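Rolling Storage Cart – Inspection Checklist
Location: Zornach, Room 294
Unit: Orketti four-shelf wire cart, asset 725
Inspected by: Erick Mabula
Date: Tue 1 February

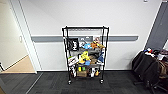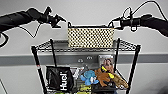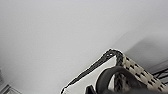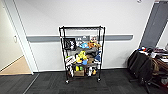 Items and Comments

1. Position – PASS
Cart stands at the wall, in front of the gray handrail. Doorway at left is clear. The cart should not be parked any farther left.

2. Floor – PASS
Carpet tile. No raised edges found within the area where the cart is moved.

3. Casters – PASS WITH COMMENT
All turn freely. Lint removed from one rear caster. Recheck at the next inspection.

4. Posts and shelf clips – PASS
Each shelf pulled upward and pressed down by hand. No movement. The loose clip noted in January has been replaced.

5. Top shelf – PASS WITH COMMENT
Reserved for the beige and black patterned basket, or left empty. The basket must sit flat on the wire, inside the raised rim. Combined weight of basket and contents is not to exceed 20 lb. No stacking on top of the basket.

6. Second shelf – ACTION
Crowded. The black and white item at the left end leans forward. Push it back or lay it flat. The plush toys are light and can stay. The one at the right rear stands higher than the rest – move it down if space allows.

7. Third shelf – ACTION
Yellow plush is acceptable. Small blue item near the front edge can be knocked off when the cart is rolled. Move it behind the plush or put it in a bin.

8. Bottom shelf – PASS
Small cardboard box and mixed items. Heavier boxes go here.

9. Total load – PASS
Estimated at roughly 90 lb below the limit on the Orketti sheet. Not weighed.

10. Wire ends and rims – PASS
Checked by touch on all sides. No burrs. Basket rim also checked – no broken strands.

11. Moving the cart – REMINDER
Take the basket off first. Push from the short side, hands on the posts.

Open actions: items 6 and 7, assigned to Kirui room staff. Item 3 carried forward.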